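Setting Up Your Stand: Exhibitor Guide, Section 5
Skorkavville Outerwear and Leather Fair, February

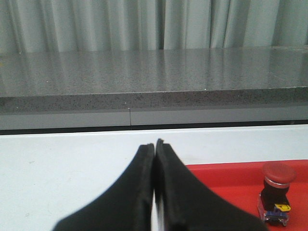 When can I get into the hall to start building my stand?

The doors on the loading side open to exhibitors at 7 in the morning on the build day, and you can stay until the lights go down in the evening. If you are bringing a long vehicle, please ask Boyang Luo at the exhibitor desk for a later slot, as the ramp gets very crowded in the first hour.

5.1 Before you unload

We know how tempting it is to get everything off the truck at once, especially after a long drive, but do please take a few minutes for these first steps.

1. Collect your badges and your stand card from the exhibitor desk. The stand card shows your hall letter and your stand number.
2. Walk to your stand with empty hands and check that the number taped to the floor matches the card.
3. Look at the back wall panels. Any marks or holes should be reported now, so they don't end up on your bill when you leave.
4. Go back and unload. Carts are free, but we do ask you to return each one within the hour.

Note: Stands on the Cheng aisle have their power outlet at the front left corner. All the others have it at the back.

5.2 Putting up the garment rails

Every standard stand comes with the Drerkik rail set: two uprights, a crossbar and a bag of fittings. It goes together without tools, and two people can manage it very comfortably.

1. Stand the uprights 120 cm apart, feet pointing outward.
2. Lower the crossbar into the cups and turn each collar until it clicks.
3. Lock the wheels before you hang anything at all.
4. Hang the heaviest coats over the uprights first, then fill in toward the middle.

Caution: Each rail is rated for 100 pounds. Long shearling coats add up quickly, so if your collection is on the heavy side, order a second rail and spread the load.

5.3 Lights and mirrors

The Toltetti spotlights clip to the top of the wall panels. Keep them at least 5 feet from any fur or leather and tilt them down toward the floor in front of the rail, where your visitors will be standing. Dark skins can take a little more light than pale ones, so do try a few angles before you settle.

Mirrors must lean against a solid panel and be strapped at the top. Straps are at the desk.

Caution: Please don't use steamers once the spotlights are switched on. Do your steaming first, switch the steamer off at the wall, and then turn to the lights.

5.4 Final check

Jiahui Cui walks the hall at the end of the build day and signs each stand card. She will want to see locked wheels, strapped mirrors and a clear aisle. If something needs changing she'll show you what to do, and you can find her again at the desk when it's ready for another look.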